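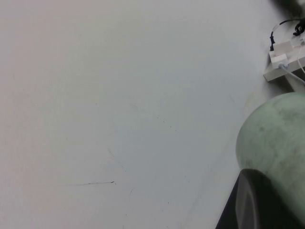 Godham bus riders to get their evening service back

Last updated: September, 4.15pm
Print this page | E-mail this to a friend

There will be a good many pleased faces at the Godham bus stops this month, as the evening service to Zesivstead returns after being dropped from the timetable two winters ago. Lenov Coaches, who already look after the school runs on that side of the valley, have agreed to take on the number 16, calling at Moya Lane, the health centre and the old market place on the way.

The last bus will leave Zesivstead at 10.40pm, late enough to see the end of a film or sit with a relative through the whole of hospital visiting time, and still get home without having to ring round for a lift. A petition handed in over the spring carried 267 names, which is rather a lot for a village the size of Godham, and plenty of those who signed added a line or two of their own about the long walk up from the main road. 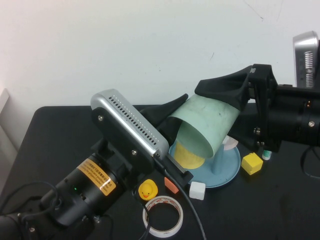 Fares and passes

A single will cost £2 all the way, and anyone over 70 travels free after 6pm with the usual pass. Timetables are at the library and the post office, and drivers will have a few on board too.
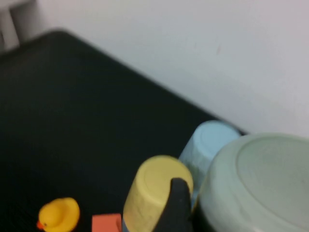

One Moya Lane resident said the evening bus had been badly missed, especially once the clocks went back, and she hoped people would use it now it was here. She would also dearly like a Sunday one.

Shared 70 times | 16 comments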